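Reporting the Middle, and What Surrounds It

Household wealth is discussed far less often than household income, and when it is discussed, the figure chosen is usually an average. This is a poor habit. In the Brerine district, the average household holds a comfortable cushion of savings on paper. The typical household does not, and public decisions about fees, rents and emergency aid should be built on the second fact.

The difference is a matter of simple arithmetic. A small number of households with large property holdings will raise an average without changing the position of anyone else. Our district survey reached 247 households last year. Of these, 29 reported liquid savings greater than all of the others combined. The median household reported $2,000 that it could draw on without borrowing or selling something.
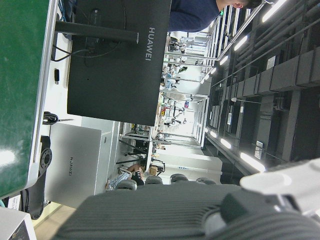 A sum of that size covers a car repair or a dental bill. It will not cover both in the same month, and it will not carry a family through a long gap between jobs. Yet the eligibility rules for the Cikby hardship grant assume that applicants can meet their own costs for up to 2 months before assistance begins. The rule was written with the average in mind, and it should be revised.

Hugo Lebrun, whose paper on regional savings was circulated in February, argues that the median is itself too blunt an instrument, as it says nothing about the families well below it. The objection is a fair one. Two towns may share the same median while one has a far deeper layer of hardship. The sensible response is to publish the median together with the figures for the lowest and highest fifths, and to do so every year on the same definitions.
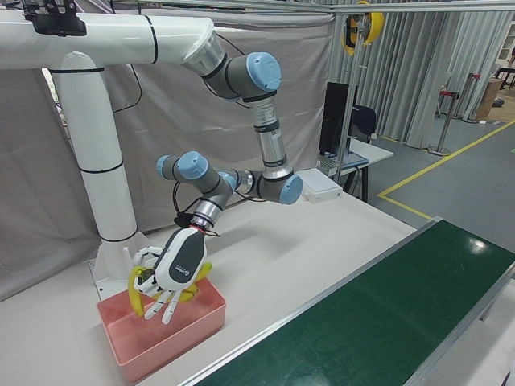
Consistency of definition deserves more attention than it receives. The Chidiac survey counts retirement accounts as savings; the Uno survey leaves them out. Each choice can be defended. Placing the two results side by side in a single chart, as several recent reports have done, cannot. Readers are left to suppose that households in one area have grown richer when only the question has changed.

Some officials will object that additional tables confuse the public. Experience with income reporting suggests otherwise. Residents are able to read a chart with three lines on it, provided the lines are labeled and the source is given. The district should adopt this format in its next annual report and should review the Cikby waiting period before the grant is renewed.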